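Saving the table top (and your temper)

I do all my sorting, gluing and parcel wrapping on one big table, and for years I ruined it a little more every winter. Then my neighbour Anca Ciobanu told me to cover the whole thing in flat cardboard, and I've never gone back! Open out the biggest boxes you can find (mine came from Dustwood, who leave them by the door), trim off the flaps and lay the sheets edge to edge.

Clear tape is fine for holding it down. I use strips along the sides and smooth them with the back of a spoon, otherwise a corner lifts and you catch your sleeve on it all afternoon.

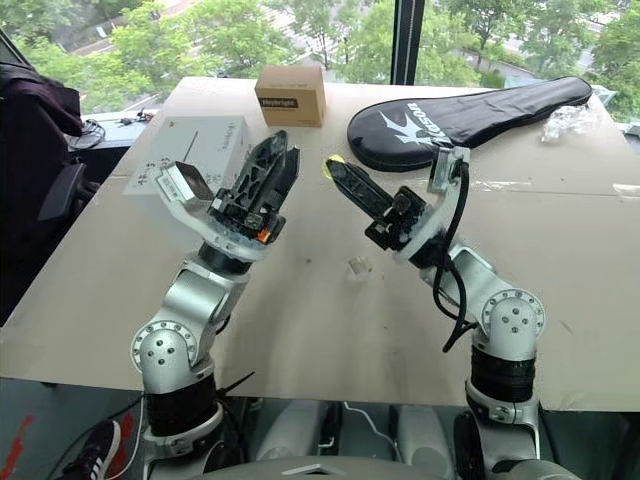

Cardboard down, tape along the right-hand side, and the small boxes and the bat case still to be put away.

When it comes to the putting away, start with anything that has its own box or case. Table tennis bats go back in a zipped case, and little clear plastic cubes are lovely for beads or spare screws. Crumpled plastic bags I flatten and fold into a drawer, where they breed.

Change the cardboard when it goes soft or gluey. Mine usually lasts until December, when the wrapping paper comes out and I want a clean start. Old sheets go under the bikes in the shed for another few months. If your table is polished, put an old bed sheet underneath first, and do wipe up the crumbs before you lay anything over them (ask me how I know).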